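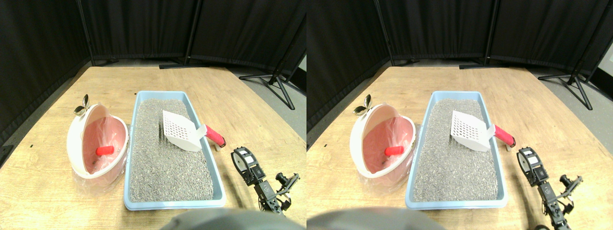
Call for Participants: Handle Comfort and Hand Fatigue in Recreational Badminton
June
By Teresa Kołodziej, Participant Liaison, Wysocka Centre for Community Sport

The Wysocka Centre for Community Sport invites adults living in Drandness, Hirnuscombe and the surrounding districts to take part in a study of handle comfort and hand fatigue in recreational badminton. The study is led by Dr Prasetyo Nair and is open to players of all standards, including those returning to the game after a long break.

Racquet sports remain popular among older residents of the region, and the Centre's coaches are regularly asked for advice on sore hands, stiff fingers and the choice of a suitable handle. Much of the guidance now given in club settings rests on habit and personal preference. The study will record how players of different ages rate a range of handle coverings before and after a period of ordinary social play. The findings will be used to revise the Centre's advice sheet for clubs.

Who may apply

Applicants must be 18 years of age or older and able to take part in light doubles play. We particularly wish to hear from people aged 60 and over, and from anyone who has changed or given up a racquet sport owing to discomfort in the hand or wrist. Persons who have had surgery on either hand in the past year are asked to speak with the study office before applying. Left-handed players are most welcome. 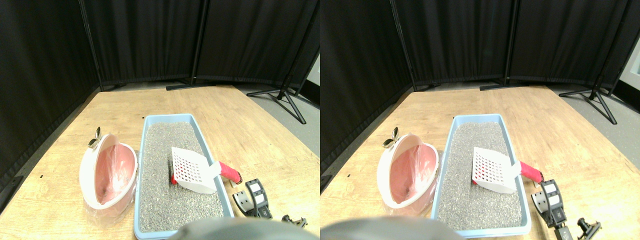

Do I need to have played badminton before?

Previous experience is not required, and beginners will be shown the basic strokes at the first visit. Applicants who have never played will be placed with a coach and will not be asked to join competitive games.

What is involved

Each participant will attend two visits at the Kurell Road courts. The first consists of a short interview, a measurement of hand span and grip strength, and a period of gentle rallying. The second follows within the same month and is longer, with doubles games arranged by our senior coach, Henryk Kalinowski. Participants will complete a written questionnaire after each visit. Visits are offered in the morning from 9.30 am and in the early evening, and applicants should state a preference on the form.

Racquets and shuttlecocks will be supplied. Participants should bring non-marking court shoes, a water bottle and any glasses they would normally wear for sport. Change rooms are available, and the courts have step-free access from the car park.

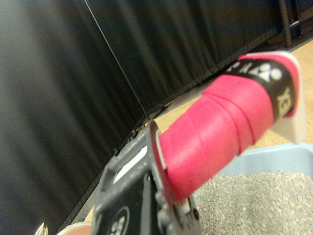 The choice of handle covering is central to the study, and participants will be asked to comment on thickness, softness and the feel of the seams. Colour will also be recorded, as some players report a strong liking for one over another. Where tape is wound in a spiral, as on the pinkish-red handle shown, each overlap leaves a faint raised ridge running diagonally across the surface. Some club members find such ridges reassuring under the fingers, while others ask for them to be smoothed out. The questionnaire treats both views equally, and participants should answer according to their own comfort – there is no preferred response.

Participants who own a racquet are invited to bring it to the first visit so that its handle may be measured. Personal racquets will not be altered in any way and will be returned at the end of the visit.

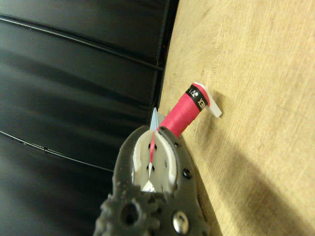 2 min read

Payment and expenses

A payment of $35 will be made for each completed visit. Reasonable public transport costs within the district will be reimbursed on presentation of a receipt. Participants who withdraw part way through a visit will still receive payment for that visit.

Privacy and consent

Participation is voluntary. A plain-language statement will be sent to all successful applicants and must be signed before the first visit. Names and contact details will be stored separately from questionnaire answers. Participants may withdraw at any time without giving a reason, and may ask for their answers to be removed up until the report is drafted. Concerns about the conduct of the study may be directed to Damian Ostrowski, Manager of Community Programs.

How to apply

Application forms are available from the front desk of the Wysocka Centre and from the Hirnuscombe library. Please quote study reference 748 on the form and on any letter. Completed forms may be handed in at either location. Those who need help with the form, or who require it in large print or in another language, should ask for Damian Duda at the front desk between 10 am and 4 pm.

Applications close at the end of June. All applicants will receive a written reply, and those not offered a place may ask to be kept on the list for later studies.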